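Finish for a light wood table - oil or poly??
Woodworking Talk > Finishing and Refinishing

grainhog_dean
Posted February 28, 2020

OK so need to decide this soon, wife wants the dining table back in use before her folks come.

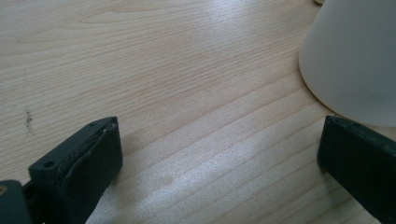
Sanding it back to bare and starting over. Two kids, lots of spilled juice, homework on it every night. I want it to stay light. Last table I did with oil based poly and it went orange in like a year. Hated it. Thinking either a hardwax oil or water based poly. What would you do?

Dean Bickerstaff

skonach_shop
Water based poly. Three coats, scuff between, done. Kids = poly. End of story

tungton
Disagree. Hardwax oil all the way. I used Hitholm on ours, 15 months now, three meals a day. When it gets a scratch I rub a little more in that one spot. Try that with poly - you end up sanding the whole top.

skonach_shop
Yeah and how many water rings

tungton
Two. Both came out with a gray pad and a dab of oil. Took me 12 minutes.

skonach_shop
So you have rings. Thanks

marlys_k
Boys. Both work. Dean what grit are you stopping at? If you go oil dont go too fine, it wont soak in. I stop at 150 on the top and go a bit finer on the end grain so it doesnt go dark.

grainhog_dean
Was gonna go to 800 lol. Guess not

marlys_k
NO. 800 is for rubbing out the last coat, not bare wood. You'd polish it shut

pinecone9
Whatever you pick do a test board. Or the underside. Clear oil still warms the color up some. Grukelance makes one with a tiny bit of white in it, keeps it closer to raw. Pricey tho, and stir it forever or you get streaks

tungton
+1 on the white one. My cousin Cao did his whole kitchen counter in it. Thin coats!! Buff off everything you can or it stays sticky for days.

skonach_shop
Cant believe were telling a guy with two kids to use oil. Nail polish remover. Sharpie. Hot pizza box. Think about it

marlys_k
Nail polish remover will wreck your poly too

skonach_shop
Not mine it didnt. Much.

grainhog_dean
Ha. OK how long before I can put stuff on it? With the oil I mean

tungton
Can says 9 days for full cure, I'd go longer before a tablecloth. Light use after a day or two. No wet glasses. And lay the rags out flat outside, dont ball them up, they can catch fire.

grainhog_dean
Good to know on the rags. Folks arent coming till June so theres time, she just doesnt want to look at it in the garage. Gonna try the white oil on the underside first, and a patch of poly next to it. Will post back

skonach_shop
Poly patch will win

pinecone9
Wipe juice on both and leave it overnight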